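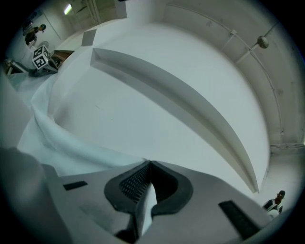 How does a robot learn to pick up a cup?

It learns from examples, lots of them! A person does the job by hand, over and over, and the computer studies every try.

By Marlene Dreßler | November

My team at Pellum wanted 3000 examples. One grab takes me three seconds (easy!), but after 40 in a row my arm gets wobbly. I hold a gripper with two soft black fingers, squeeze, lift, let go, and start again. We keep the clumsy tries in a separate pile, and Obinna checks them later.

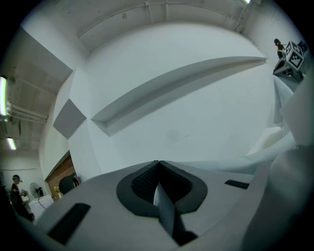

The gripper's soft black finger pads, with a patterned cube in the background.

Next time I'll tell you how we sort them all!

3 comments | Share

We use cookies. OK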